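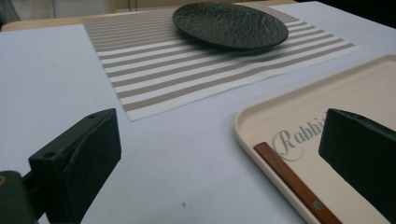

Re: Drift in the Pallska photodiode boards

From: Meriem El-Sayed
To: sensors list

Haziq Oei wrote:
> We logged the Anen spectrometer overnight and the baseline
> wandered by 219 counts. Same lamp, same sample cell. Has
> anyone else had this with the Pallska boards?

Yes! And I'm so glad you posted numbers, Haziq. We had the same slow wander on two boards last December and it drove Ratih up the wall. She finally put a thermometer next to the amplifier and the two curves lay right on top of each other.

What fixed ours was moving the regulator off the main board - a short cable is fine - and letting everything warm up for 66 minutes before taking the dark reading. At 400 nm the trace is now beautifully flat, even over a full 24 hours.

Puspita has a small firmware patch that takes a fresh dark reading between samples. It works really well with the Gedum shutter, and I can send it tonight if you want to try it. Which revision of the board do you have?

Meriem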